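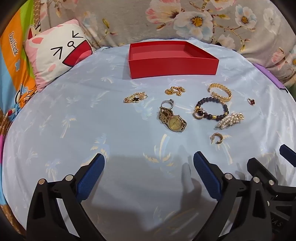

Chapter 4
Setting Up and Looking After the Hand-held Gripper

A gripper that closes badly will spoil a day's work before anyone at the bench notices. This chapter deals with the care of one tool, the two-finger gripper used in the Hulme sorting cell, from the first fitting of its pads to the replacement of a worn pin. The fingers are open frames with linkage bars, held by round metal pins at the joints, and each ends in a blue pad with a textured face. Small goods make heavy demands on these parts. A fine chain bunched into a heap, a ring standing on its band and a cuff lying open on soft cloth must each be taken up differently, and a pad that suits one may slip on another.

Students should already have read Chapter 3, on safe isolation, and should have the Cistley maintenance sheet to hand. The sheet lists 236 checks for the whole cell. Only those for the fingers, pins and pads are treated in this chapter; the wrist and cable are left to Part 2.

4.1 Before Work Begins

The gripper shall be isolated and placed on a clean bench with its fingers spread wide. Each pad is wiped with a dry cloth and its ridges are inspected for grit, cuts and flattened areas. Pads are always changed in pairs. The pins are then tested by hand for side play. Any pin that can be felt to move is withdrawn and compared with a new one.

The fingers are next brought together slowly. The pads should meet along their full width. Where they touch first at one edge, the linkage on that side is to be examined before any adjustment is made to the closing force. Records are entered in the cell log under the heading "Fingers", with the initials of the person who carried out the work.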